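레몬차 병과 코스터, 테이블 물자국 정리

2022년 3월 26일

테이블 상판에 남는 둥근 물자국 때문에 지난 한 달간 음료 두는 방식을 바꿔 봤다. 상판은 밝은색 나무이고 마감이 얇다. 찬 병을 그대로 올려 두면 90분 안에 테두리가 생기고, 마른 뒤에도 옅게 남는다.

처음에는 Carness 코르크 받침을 썼는데 병 바닥에 붙어 같이 들렸다. 지금은 글자가 둘러 찍힌 베이지색 원형 코스터로 바꿨다. 요즘 마시는 芳園 柠茶는 라벨이 연두색이고 아랫부분에 동그란 레몬 그림이 있다. 뚜껑을 열어 놓고 조금씩 마시는 편이라 병이 테이블에 오래 머문다. 파란 극세사 수건은 접어서 병 뒤쪽에 두고, 토스터는 오른쪽에 놓는다. 전원선도 오른쪽으로 빼면 병 주변에 걸리는 것이 없다.

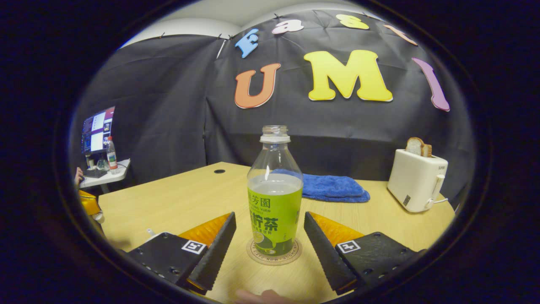 수건과 토스터의 간격

수건은 토스터에 닿지 않게 둔다. 식빵을 굽는 동안 윗면 슬롯 주변이 꽤 뜨거워진다. 빵 부스러기는 수건으로 닦지 않는다. 극세사에 박히면 세탁해도 잘 안 빠진다. 마른 붓으로 먼저 쓸고 수건은 물기에만 쓴다.

수건 세탁은 3일 간격, 섬유유연제 없이 미지근한 물. 유연제를 넣은 수건은 흡수가 눈에 띄게 떨어졌다.

이미 생긴 자국은 Zinash Seyoum 씨가 알려준 대로 Sestari 왁스를 얇게 펴 바르고 하룻밤 두었다. 옅은 것은 없어졌고 창가 쪽 하나는 그대로다. 10월에 상판을 다시 마감할 때 사포로 밀어 볼 생각이다.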